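Plustov Shoe Sorting: recording rules

Version 3, maintained by Maureen Dawber. The set holds 315 episodes from one two-arm table. Read these rules before adding to it.

Park both arms clear of the footwear before you start an episode. Keep hands outside the rail while either arm is powered.

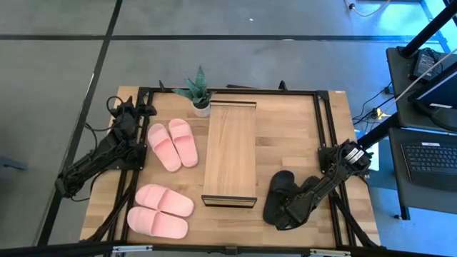
Failed grasps stay in — mark them "miss" in the log. Delete an episode only if a person reached over the table. Send questions about labels to Eamon Kinsella.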